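3.2 Crumpled starts

Cloth items were sorted before any folding. Three piles: flat, half-folded, crumpled. The crumpled pile is the one we care about here, as most household laundry comes out of the basket that way and earlier work (Hladun and Wanyama) begins with the item already spread on a table. We had 40 items, 20 of them dark. Dark ones are harder. Creases don't show, hems don't show, you lose the corner and have to start agian.

Coding was done by two of us (Symonenko, Demchenko) from stills, one label per item. Disagreements on 5 items, settled by talking it over. Total stills coded, 1,275. No label for fabric type, the Wirkthorpe list was too fine grained for this and we dropped it.

A corner counts as "found" when it is held and the fabric next to it hangs or pulls away from it. An edge hold without a corner is coded seperately. See Figure 2. 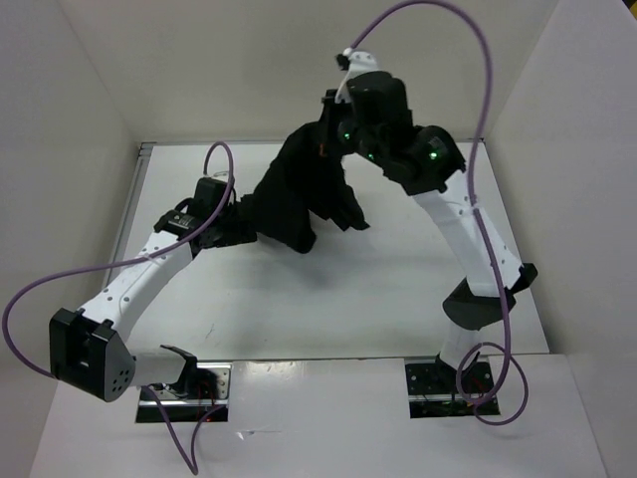 Figure 2. Black cloth, crumpled, held at two places over a white floor.

Corner holds and side holds get mixed up a lot in the dark items, so both coders marked each hold on its own before giving the item a label. The cloth in Figure 2 is a mixed case: upper right corner on one side, only the left side of the fabric on the other. Coded as one corner, one edge. Still crumpled, so it stays in the third pile. Mixed cases are kept in the counts for Section 4 but left out of the fold quality scores.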